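Imani Mfinanga
Sorting out the old batteries this afternoon. They've been building up since April and I'd like them gone before the next lot.

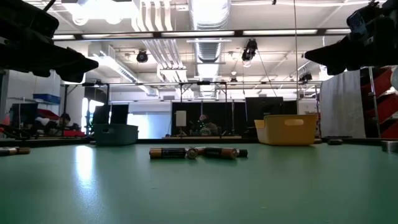
Imani Mfinanga
I do them a few at a time on the green table. If I tip the whole tub out they roll everywhere and I end up on my knees under the shelves.

Imani Mfinanga
First job is to pull out anything leaking. White crust round the end, sticky label, a bulge in the side. Those go straight into a separate bag and I wash my hands after.

Imani Mfinanga
Then the tester. I've got a cheap Oltano one with a needle. Anything in the green goes back in the drawer, anything in the red goes for recycling.

Imani Mfinanga
The middle ones are more of a judgement. I put them in wall clocks and remote controls, which hardly use anything. They're no good in a torch.

Imani Mfinanga
Don't mix old and new in the same thing, by the way. The weak one gets run down too far and that's usually the one that leaks. Same goes for mixing makes.

Imani Mfinanga
Cor Schouten asked about rechargeables. Keep them apart from the rest, they're easy to throw out by mistake. I put a strip of masking tape on mine with the month I bought them.

Imani Mfinanga
Button cells and 9 volts get tape over the contacts before they go in with anything else. I use ordinary clear tape.

Imani Mfinanga
Final tally: 41 dead, 14 good enough to keep. More good ones than last time.

Imani Mfinanga
The dead ones are going to the collection point in Plomthorpe, by the tills. It's a small box and it's often full, so if you've got a big bag take it to the tip instead.

Imani Mfinanga
Eino, your bike light ones were fine. I've put them back in the drawer for you.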